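Killex Handheld Gripper
Demonstration recording tool for manipulation learning

Product code: KX-HG
Supplied by: Gimilau
Page updated February 9, 2022

Overview

The Killex is a hand-held gripper for recording examples of everyday tasks. The operator holds the tool, does the task, and the tool records what the fingers do and what the wide-angle camera sees. The recordings are then used to train a policy for an arm fitted with the matching Killex wrist unit. No arm is needed at the recording site.

Most customers record in homes, small shops and kitchens. One operator can carry the full kit, and setup at a new site takes 3 minutes once the tool has been calibrated.

What is in the box

Gripper body, black, with slotted finger frame
Fingers, yellow, two pairs (one fitted, one spare)
Wide-angle camera and mount
Battery, charger and cable
Hard case with foam insert
Calibration card

Each body carries a numbered label with a QR code. Scan it at the start of a session and the number is written into every file, so recordings from several grippers can be kept apart later.

Specifications

Finger opening: 92 mm
Run time per charge: 2 hours
Recording slots on internal storage: 100 episodes
Charging: USB-C
Mount: fits Killex wrist unit, all versions

Fingers

The fingers have a long cutout that lets them bend around an object as they close. They handle cups, boxes, tools and cloth. For thin fabric, close slowly and keep the tips in view of the camera. Worn fingers should be replaced in pairs. They are held by a single pin each and can be changed without tools.

Recording cloth and bedding tasks

Soft items need more examples than rigid ones, as the same cloth seldom lies the same way twice. We suggest short episodes – one pick, one move, one release – and a fresh starting position each time. Change rooms and lighting when you can. Windows are fine in the picture, but check the first clip for exposure before recording a full set. 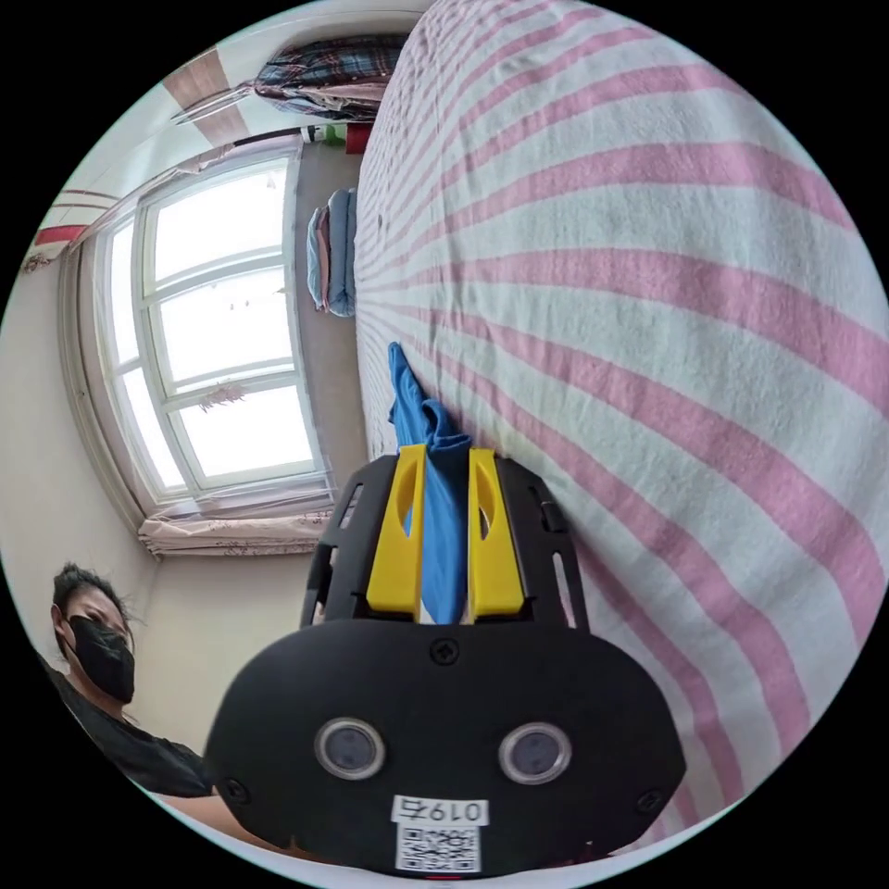

Killex unit 0197 gripping a blue cloth at a bed with a pink-striped cover.

Software

Recordings are copied to a computer with Mullix, our free desktop program. Mullix trims episodes, drops clips with lost tracking and exports to the usual training formats. Faces can be blurred on export – this is off by default and is set per project.

Ordering

The Killex is sold singly or in the Chettiar field set, which holds 3 grippers, a shared charging dock and extra fingers. Field sets ordered now ship in May. Single units ship from stock.

Spare fingers, batteries and calibration cards are listed under Accessories. For repairs, quote the number on the body label.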